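When the Grip Does Not Let Go

On a Thursday morning in July, at a trial house in Brakthorpe, a hand-held gripper closed on a table utensil holder and stayed closed. The trigger had returned to its resting position, but the jaws had not. Jamila Sikder, who was operating the tool, put it down and released the jaws by hand. She was not hurt, and the session was stopped.

The fault was logged by Brarnar, which runs household handling trials. It was at first put down to wear. A search of the records then found 40 earlier entries in which the jaws had been slow to open, spread over 299 sessions. Each had been marked as minor and closed on the same day. As the entries were filed by operator and never by tool, the pattern had gone unseen.

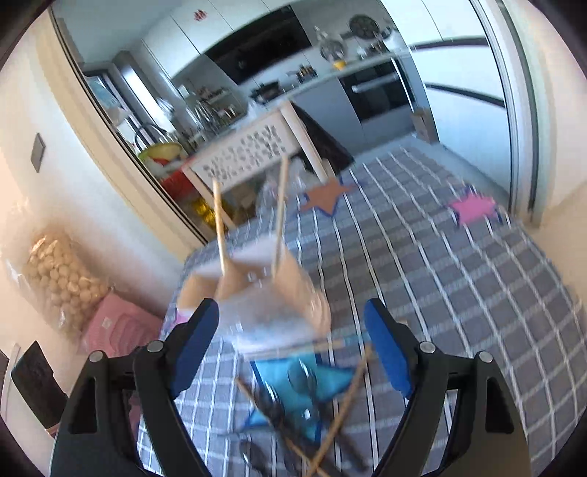

Hand-held gripper work at a household table.

The tools are used to record how people pick up, move and set down ordinary things, so that robot arms may later be taught to do the same. Table tasks are among the most common, and among the hardest on the equipment. Chopsticks are thin and light, and an operator who fears dropping one will tend to squeeze harder than the task requires.

Brarnar asked the engineering firm Kuusk to examine the tool. Its report, issued in September 2018, found that a return spring had been fitted one size too weak after a routine service. With a light squeeze the jaws opened as they should. After a long, firm squeeze they could remain shut for up to 2 seconds, and in the July incident they did not open at all.

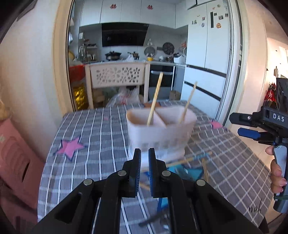 Gediminas Vītola takes a harder view of the matter, and has argued that the spring is the least important part of the report. A slow release, in his opinion, ought to have stopped work on the first day it was noted, whatever the size of the load, and a log which allows the same fault to be closed again and again is itself a safety defect.

Brarnar has accepted much of this. Faults are now filed under the number of the tool, and a second entry of the same type takes that tool out of use until it has been inspected. Springs are checked against a gauge after each service. Operators also carry out an opening test at the start of every session, with a full squeeze held for a slow count of five. 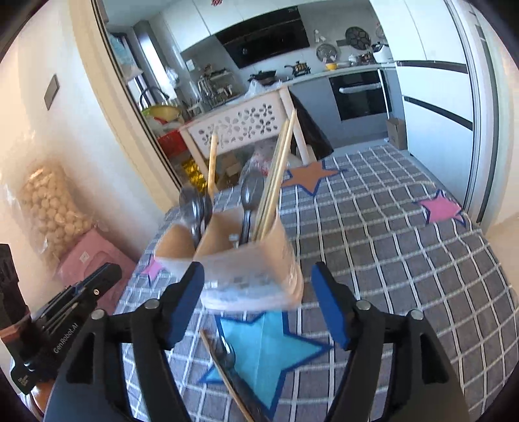 The question of training remains open. Operators at Brakthorpe had been taught how to hold the tool and how to place objects with care, but their instructions did not say what to do if the jaws failed to release. Aušra Grigaitė has drafted a one-page procedure, which requires the operator to keep the free hand clear, lower the tool to the table and call for help before touching the linkage. It is on trial at Brakthorpe and will be offered to the Clirnell site once the operators there have commented on it.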